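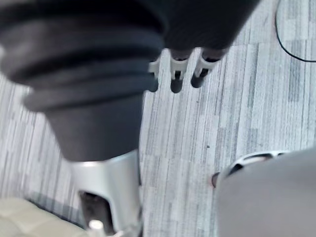 August, notebook entry, wrist view and hand pose

Continued the comparison of training with and without the wrist camera. Policy is the same as last month, only the input changes. Dataset is Drudus, 1,305 episodes before cleaning. After I removed the ones with dropped frames and the ones where the operator stopped halfway, 1,055 are left. Of these, 756 have both hands moving, and I use only this part for now.

Result on the held-out set: hand pose error is lower with the wrist view, but the gain is uneven. When the fingers are visible next to the arm, the prediction is stable. When the near gripper takes a big part of the view and is out of focus, the error grows again and the predicted fingertip jumps between two positions. I suspect the model learned to use the white segments above the black tips as a landmark, so if one finger is half behind the arm it is confused. Not proved yet.

Second suspicion is the carpet. The stripes are long and regular, and the attention maps are sometimes strong there for no good reason. Dae-han Gil thinks it is only the early checkpoints. We will see - I have put the random background crop back into the config.

Checked also the delay between the wrist stream and the joint readings. It was 60 ms in the Zheng logger, constant over the whole run, so I shift it in preprocessing. The older Mukodmont runs do not have this shift! Do not mix them in one table.

To do:
- train again with the crop, same seed
- mask the near gripper and compare
- ask Dae-han for his script for the fingertip labels
- copy checkpoints to Wornorlow, local disk is nearly full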